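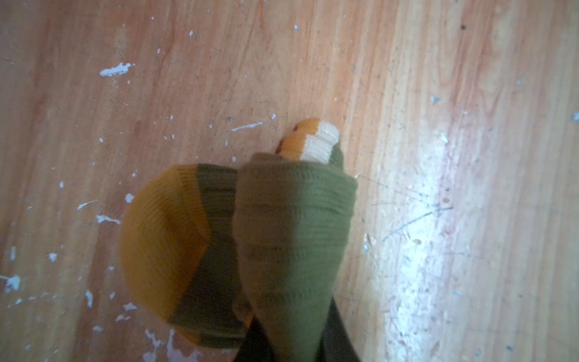
Sock balling, also called sock pairing or, in some households, bundling, is the everyday practice of joining two matching socks into one compact parcel so that they stay together between the wash and the next wearing. It belongs to the last part of laundry work, after drying and sorting, and it is one of the first household jobs that many children are given to do by themselves. Socks with a contrasting heel and toe are especially pleasant to pair, as an olive-green sock with a mustard-yellow heel is quickly spotted in a heap of plain ones, and the heel still shows on the outside of the bundle once the two have been folded into one another. A toe left poking out at the top, perhaps with its own orange cap and cream band, is a common sight in home-made bundles and does no harm at all.

Methods

The oldest and most familiar method is the cuff turn. The two socks are laid one on top of the other with heels facing the same way, rolled or folded loosely from the toe, and the cuff of the outer sock is then pulled back over the whole lot. The result is round, holds well, and can be thrown across a bedroom into an open drawer, a use that is seldom recommended in household manuals but is widely practised all the same.

In the fold-over, the pair is simply folded in half or in thirds and only the top edge is tucked. This leaves a flatter parcel, kinder to the elastic, though it comes undone more easily when someone rummages for a favourite colour on a dark winter morning. A third method, known in the Hillton district as the envelope, starts with the socks crossed at the heel, and the four ends are folded inward one after another until the last can be slipped under the first. It makes a handsome little square and takes a good deal longer.

Effect on the sock

Opinion has long been divided on whether balling wears out the cuff. Gholamreza Mohammadi, whose household booklet The Modero Drawer is still passed around among keen tidiers, kept 15 pairs balled and 15 pairs folded flat through 59 washes and found the balled cuffs a little looser at the end, most noticeably in the thinner dress socks. Thick ribbed socks came through much the same either way. He went on balling his own socks afterwards, remarking that a slightly tired cuff was a fair price for never having to hunt for a mate.

Wool socks are generally folded flat, and so are compression stockings, which depend on even stretch. Socks should be fully dry before balling by any method, as the middle of a bundle gets very little air and a damp toe will smell musty by the end of the week.

Storage and stray bundles

Bundles are usually kept in a shallow drawer, a basket or a divided tray. The Liao tray, with its 13 square compartments, was made with balled socks in mind, while the taller Clinder box suits those who fold flat and like to file their pairs upright. Round bundles have a way of leaving the pile during carrying, and many end up on the floor, where they roll under beds and gather fluff on carpet. Bare floorboards are easier in this respect, and a fallen bundle can normally be picked up and put away with no more than a quick brush of the hand.

Single socks left over after pairing are known as odds. It is customary to keep them in a separate bag and go through it every so often, commonly in October when the heavier socks come out again.

See also: Laundry sorting; Darning; Drawer divider; Odd sock

Page last revised 11/5/20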